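Flannel: Getting the Fuzz Off and Keeping It Off

Flannel is the only fabric I know that arrives soft, gets softer, and spends the whole time trying to turn itself into lint. I have washed a lot of it, mostly plaid, and mostly after ignoring the label. What follows works on shirts, throws, pajama pants and the sheets you swore you would only use in winter.

Before the first wash

Wash it alone. New flannel sheds like a dog in April, and whatever shares the drum will be wearing the results. Close the buttons, turn shirts inside out, and use cold water on the gentle cycle. Half the usual detergent is plenty. Skip the softener, which coats the nap and gives the fuzz something to cling to.

If there is red in the plaid, run a rinse with a white rag you don't care about. A pink rag means another solo wash. A pink pillowcase means you skipped this step.

Shaking out

Take it outside and snap it hard, 2 good cracks per side, holding it by the hem and then by the opposite edge. Do this before washing, while the fabric is dry. Loose lint comes off dry cloth easily and off wet cloth never.

Picking off what's left

Lay the cloth on something flat and look at the pale squares first. Dark specks can hide in brick red for years, but on cream they show up like pepper on a fried egg.

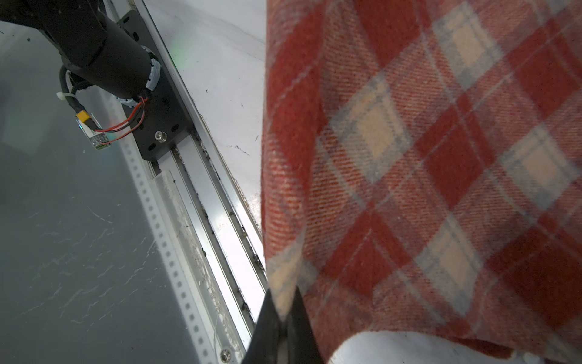 Choosing a tool

A sticky roller is fine for loose specks. Roll with the nap, peel the sheet sooner than your thrifty side would like, and don't press. For pills, use a fabric shaver on a flat surface, with the cloth pulled smooth but never stretched. Folds get nicked. I own a shirt from Loltar with a vent in the elbow that proves it.

A dry rubber glove also works, costs next to nothing, and makes you look like you're petting your laundry.

Drying

Low heat, and take it out slightly damp. Clean the lint screen before you start and again halfway through, when it will have grown a small gray sweater. Hang shirts by the shoulders and throws over a wide rail. A thin line leaves a crease down the middle that will outlive us all.

Folding and storing

Fold loosely, brushed side in. Keep flannel away from black wool, towels, and the cat's preferred shelf. If it comes out of storage fuzzy anyway, go back to the shaking.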